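Old siding at Protholm — where did the west end go?
Railroad History board > Branch lines and short lines 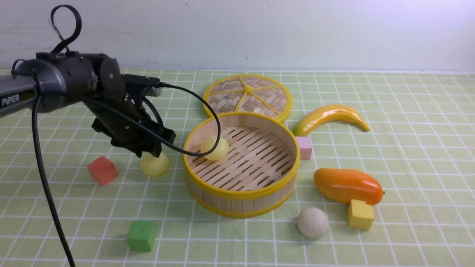
Page 1 of 1

warunska_flyer
Trying to sort out the Protholm freight siding before I redraw my map. Main line ran along the creek, everybody agrees on that. Siding came off just past the depot and served the feed mill. But did it end at the mill or go thru and rejoin past the Gashaw Street crossing? The 1970 track chart I have shows a stub. My uncle swears it was double ended. Anybody got better?

khalvor
Stub. Walked it a lot as a kid. Bumper post was behind the mill, big timber thing, weeds all over it.

tiestacker87
Was it always a stub tho? That's the question. Wendell Halvorsen's booklet has a switch at both ends. Page 14, the hand drawn one. Not to scale but he worked the local so I'd take his word.

khalvor
He's my dad. He drew that from memory, years after he quit. Great guy, bad with maps. He put the water tank on the wrong side of the creek.

tiestacker87
Ha ok. Didn't know. Still — a feed mill getting that many cars in the fall with a stub? How'd they run around the train?

warunska_flyer
Could have used the passing track by the depot. Chart shows one, holds 14 cars.

millrat
Passing track was gone before the chart was printed I think. My grandmother's snapshots show just the main and one other track at the depot platform. No dates on the backs of course.

khalvor
One other track could BE the passing track. Siding switch is farther west, wouldn't be in a picture of the platform.

millrat
Fair. Will dig them out Saturday and scan. There's one looking west from the footbridge, might settle it.

YNigatu
Hi all, new here. I do the deed indexing for the county so this is up my alley. There is an easement for a track across the lot on the far side of Gashaw Street, granted to the railroad by a Hassanpour family. Doesn't prove rails were ever laid but somebody planned on it.

tiestacker87
THERE it is. Double ended. Thank you.

khalvor
An easement isn't a track. Railroads got easements all the time and never used them.

YNigatu
Agree, just saying what's in the book. There's a release later on, same lot. The release says "track now removed." Should have put that in the first post, sorry.

khalvor
Hm. Ok that's different.

warunska_flyer
That's pretty strong. So double ended early on, west end pulled, stub by the time of the chart? Then my uncle and khalvor are both right.

khalvor
Maybe. Could also be a short spur to something on that lot, never tied in to the siding. Wasn't there a coal dealer over there?

millrat
Yes, coal dealer, with a trestle dump. Four bins. That would need its own spur.

tiestacker87
Oh come on. You guys will do anything to keep it a stub.

millrat
Not taking sides lol. Scans first.

warunska_flyer
Putting a dashed line with a question mark on the map for now, from the mill to Gashaw Street. Yeshi, does the release have a plat with it? Even a rough sketch would help, mostly need to see what angle it crossed the lot.

YNigatu
There's a plat number but it's in the flat files, not scanned. Can pull it next week if the drawer isn't stuck again.

khalvor
Asked Dad on the phone just now. He says double ended and the tank is where he drew it.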